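Winching a Stuck Side-by-Side: Speaker Notes
Flirkenwood Trail Riders, Sat 3 August

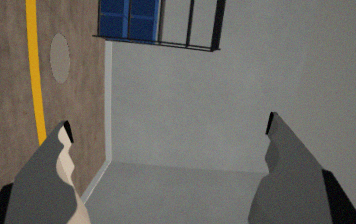 Kamol Yensuk wrote in before the talk to ask if a winch is worth the money for someone who only rides on flat ground. His machine has gone into the same creek crossing twice and both times he walked home. He would also like to know what size to buy and if he can fit it himself.

Start with Kamol's question. Answer: yes, if you ride alone or ride near water. Flat ground holds mud longer than a slope does.

Who has used a winch this year? Show of hands. Who has used one without gloves? Leave a pause.

SIZE

Start from the loaded weight of the machine. Brochure weight leaves out fuel, cooler, tools, passengers and the spare wheel. Multiply loaded weight by one and a half as a starting point. A bigger number on the box does no harm unless the mount can't take it.

Mine is rated at 3000 pounds and I would go up a size if I bought again. I carry a roof, a rear box and a full windshield now, and I didn't when I chose it.

Rated pull is for the first layer of rope on the drum. Each layer on top takes some away. Pull out plenty of rope and you get more of what you paid for. Always leave the minimum wraps on the drum that the manual calls for.

ROPE

Steel cable: cheap, stands up to rocks, heavy, grows burrs. Synthetic: light, easy on the hands, stores less energy if it breaks, hates sun and grit. Pass the two samples round now. The steel one has a kink in it, so warn the front row.

Synthetic needs an aluminum hawse fairlead with smooth edges. Don't run it over a roller fairlead that has had steel cable on it. The nicks in the rollers will cut it.

Wash synthetic rope after mud. Bucket of water, no detergent, dry it in the shade, wind it back on under light load.

FITTING

Mount plate first, winch second. Plates are made for one model and often for a run of years, so take the VIN to the counter. Iolanda Fagundes bought a plate that matched her model but not her year and spent an evening drilling. She returned it in the end.

Wiring order: disconnect the battery, mount the contactor somewhere high and dry, run the heavy leads, then the switch wire, then reconnect. Keep the leads off the exhaust and away from the steering shaft. Turn the bars or wheel lock to lock and look before you tie anything down.

Allow a full day the first time. Kyung-hwa did hers in an afternoon but the front plastics were off already.

Check that IN is in and OUT is out before you put the tools away. Mine was backward.

Cost, as I paid it: 400 dollars for the winch and the plate together, on sale at Jarnel in September. Rope and fairlead were extra. Prices have moved.

THE PULL

Go slow on this part. Skip ahead if we are past the half hour.

Look at the machine before hooking up. Shovel out in front of the tires. Often that is enough.

Anchor: a live tree, thick, low on the trunk, with a wide strap. Never wrap the rope round the tree and hook it back on itself. At Koo Bottom there are no trees for the last stretch, so bring a ground anchor or go with another machine.

Put a damper on the line. A heavy coat will do. Everyone stands back farther than the length of rope that is out, and never in line with it. No stepping over it.

Engine running, low range, gentle throttle to help. Pull in short bursts and let the motor cool. If the dash lights dim, stop and let the battery recover.

Straight pulls where you can. If you have to pull at an angle, watch the drum. The rope stacks on one side and can jam against the housing.

Snatch block: doubles the pull, halves the speed. Draw this on the board. Min-kyu asked last time why the block goes at the tree and the hook comes back to the machine, so show both ends of the line.

AFTER

Respool with gloves, hand well back from the fairlead. Walk the last few feet in by tapping the switch. Hook goes to the strap, not tight against the fairlead.

Run the winch out and in once a month even if you haven't needed it. Contactors corrode when they sit.

QUESTIONS

Likely ones: plow use (yes, but use a short plow rope, it wears fast), wireless remotes (fine, carry the wired one too), will it kill the battery (an old one, yes).

Nam-gil has the sign-up sheet for the practice pull at Budasden. There are 14 places. Bring your own gloves and a strap. Meet at the lower gate, trailers on the left.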